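The Drametti Kitchen Set came to our robotics club with a leaflet, a bag of strawberries nobody could eat and a promise of "endless scenarios". We have now had it for a term. I run the club with Thitima Boonyarit, who does the wiring, and we bought the set so that our students would have something for the arm to do besides stacking cubes, a job that had begun to depress all of us.

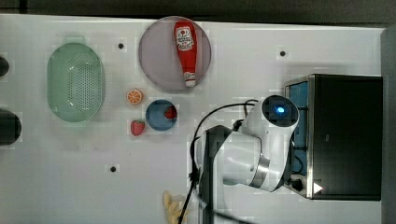

*Club Bench Review, Issue 26, p. 7*

The food is the best part. The ketchup bottle has a proper shape, fat at one end and narrow at the other, so students have to decide where to take hold of it. Most chose badly and learned something. The strawberries are small enough to be annoying, and one that sits against the wall of the blue bowl is a far harder job than one out on the bare table. We built a whole fortnight of exercises on that difference and gave the winning pair a real strawberry each.

The half orange is less of a success. It lies flat, it looks cheerful, and picking it up teaches you mostly about patience. Rungnapa Tanasarn, in our second-year group, wrote a routine that slides it to the table's edge first. It took her three weeks and I have marked final projects with less thought in them.

I was ready to dislike the colander. It's a big pale green oval full of tiny holes, and it takes up a lot of bench. But it makes a generous target for beginners, and a first-timer who gets a piece of fruit into it goes home happy. Move them on to the plate the week after, when they're feeling too sure of themselves.
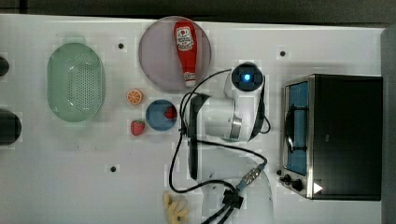
**Does the set suit complete beginners?**
Mostly, provided someone has already got the arm moving safely and the first tasks stay with the larger pieces.

The leaflet deserves its own paragraph, and not a kind one. It suggests 20 activities, of which the first is "make breakfast" and the last is "make breakfast again, faster". There are no suggested layouts and no notes on marking. We wrote our own sheets, one page per task, with a drawing of where everything starts. If you teach more than one group on the same bench you'll want those drawings, or you will spend the first part of every session arguing over where the plate goes.

We also tried the Brorner set, on loan from another school. Its fruit is better made and its bottles are dreadful, all the same straight cylinder. For a class I'd take Drametti's odd shapes. For a competition, where you want the arm to look clever, Brorner every time. 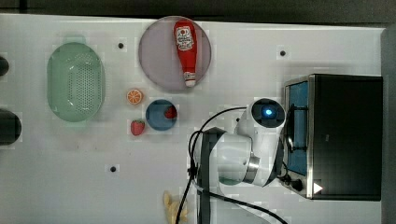 **Can the pieces be used in the September club competition?**
Any team may bring them, as long as the judges get the same pieces for the practice round.

Storage is the other grumble. The box is exactly the size of the contents as packed by the factory, and no human being has managed it since. Ours lives in two crates and a drawer.

Four stars out of five, with the missing one going to whoever wrote the leaflet.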